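Workshop tips: teaching a task to a robot hand by remote control

Collected by Elango Suvarna for the Bundholm makers' pages

I am learning this work since June, and I still write down each small thing that saves me time. Perhaps it saves yours also.

Choose one task and keep it dull. My first task was to pick a block from one cell of a tray and put it in another. I recorded 23 tries before I kept one.

Write the start position on paper. If the blocks begin in a different cell each time and you did not plan it so, the recordings will be difficult to compare. 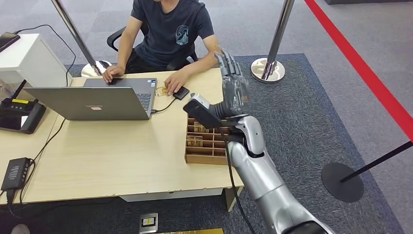 A tray with partitions is a very good training object. You can buy one made for screws or tea bags, or glue one from thin wood in an evening. Shallow cells are better, so the fingers can come down from above. Blocks standing upright in their cells, as with the three gold-coloured ones in the wooden tray, give the fingers two sides to hold. Keep the laptop on the other half of the desk, and lead its cables away from the tray.

Move your own hand slower than feels natural. Rajeshwari Nadar taught me to say the steps aloud: over, down, close, up. When I stop speaking, I usually also hurry.

Open the fingers fully before you go down. A half-open hand pushes the block over.

Look through the wrist camera before every session. A thumb that is resting too near will fill most of the picture, and then you are steering with very little to see.

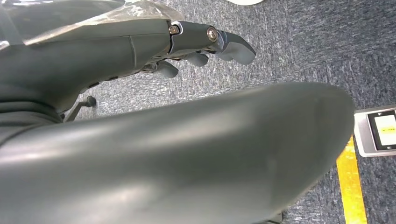
If the view is blocked, open the thumb first and only then turn the wrist. Do it in small movements, and write down the position you like.

Stop after 19 good recordings and drink something. Tired hands make tired examples, and the robot will copy these also.

Name the files the same day. I once had 100 with no names, and I deleted them all.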